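Dataria, 블록 피킹 시험 셀 비상정지 원인은 손목부 케이블 간섭

Dataria는 Cisberg 시험동의 블록 피킹 셀에서 발생한 비상정지 건에 대한 조사 결과를 2025년 3월 30일 공개했다. 원인은 그리퍼 신호 케이블의 간헐적 접촉 불량으로 확인됐다. 인명 피해는 없었으며, 로봇 본체의 기계적 손상도 보고되지 않았다.

해당 셀은 금속 빈에 불규칙하게 놓인 길쭉한 블록을 로봇 팔이 위에서 집어 올리는 작업을 반복한다. 보고서에 따르면 정지는 1,000회 연속 피킹 시험의 101번째 사이클에서 일어났다. 팔이 빈의 측벽 쪽으로 하강하던 중 그리퍼 상태 신호가 끊겼고, 제어기는 이를 파지 실패로 처리해 재시도 동작에 들어갔다. 두 번째 재시도에서 손목축 토크가 설정 한계를 넘어 보호정지가 작동했다.

문제는 그 다음 단계에 있었다. 제어 프로그램은 보호정지 해제 후 마지막으로 저장된 접근 위치에서 동작을 재개하도록 작성돼 있었으나, 그리퍼 신호가 복구됐는지 점검하는 절차가 빠져 있었다. 운전자가 정지를 해제하자 팔은 핑거 개폐 상태가 확인되지 않은 채 다시 하강했고, 운전자가 비상정지 버튼을 눌러 셀을 세웠다. 버튼 조작부터 완전 정지까지의 구간에서 안전회로는 정상 작동한 것으로 기록됐다.
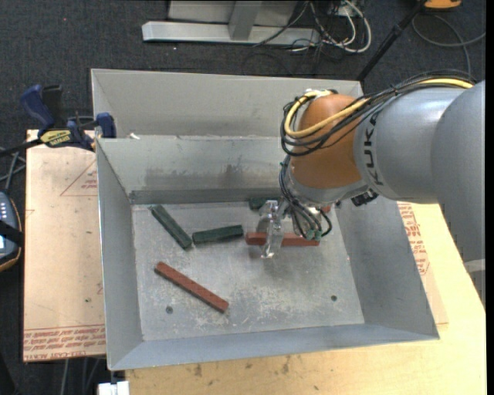 블록 피킹 작업 중인 셀. 그리퍼가 금속 빈 안의 적갈색 블록 위에 위치해 있다.

조사를 맡은 Mateja Pavlović 안전기술 담당은 케이블 배선 경로를 직접적인 원인으로 지목했다. 손목부 케이블의 여유 길이가 길어 팔이 빈 가장자리로 이동할 때 측벽에 닿았고, 반복 접촉으로 커넥터 체결부가 느슨해졌다는 것이다. 분해 점검에서는 커넥터 핀 2개에 마모 흔적이 발견됐다. 케이블 피복의 절연 성능은 기준치 안에 있었다.

Pavlović 담당은 “신호선 하나가 끊긴 것만으로는 위험 상황이 되지 않는다. 신호 상실과 파지 실패를 같은 오류 코드로 묶어 둔 것이 판단을 늦췄다”고 설명했다. 운전자 화면에는 두 경우 모두 동일한 문구가 표시돼, 현장에서 통신 이상을 의심할 근거가 부족했다고 덧붙였다.

시정 조치는 5개 항목이다. 손목부 케이블은 고정 간격을 좁혀 다시 배선하고, 커넥터는 잠금형으로 교체한다. 제어 프로그램에서는 신호 상실을 별도 오류로 분리하며, 이 오류가 발생하면 자동 재시도를 금지한다. 보호정지 해제 뒤에는 그리퍼 개폐 확인이 끝나야 다음 동작으로 넘어갈 수 있다. 빈 측벽 부근의 하강 속도 상한도 낮아진다. 구체적인 속도 값은 공개되지 않았다.

배선 작업은 셀 통합을 담당한 Krasniqi가 수행한다. Krasniqi의 Emrys Ifans 현장기술 책임은 초기 설치 때 케이블 간섭 검토가 빈 중앙부 자세를 기준으로 이뤄졌다고 밝혔다. 측벽에 가까운 블록을 집을 때는 손목 회전각이 커지는데, 이 자세는 당시 검토 항목에 포함되지 않았다. Krasniqi는 같은 배선 방식을 적용한 Wunberg 사업장의 셀에 대해서도 점검에 착수했다. 해당 셀에서 유사한 정지가 보고된 사례는 아직 없다.

시험은 현재 중단된 상태다. Dataria는 배선 교체와 프로그램 수정이 끝나면 저속 운전으로 사이클을 처음부터 다시 수행하고, 정지 및 복귀 절차를 별도로 검증할 계획이다. 앞서 수집한 101번째 사이클까지의 결과는 성능 집계에서 제외된다. 정상 속도 시험의 재개 시점은 저속 운전 결과를 검토한 뒤 정해지며, 최종 보고서는 8월에 나온다.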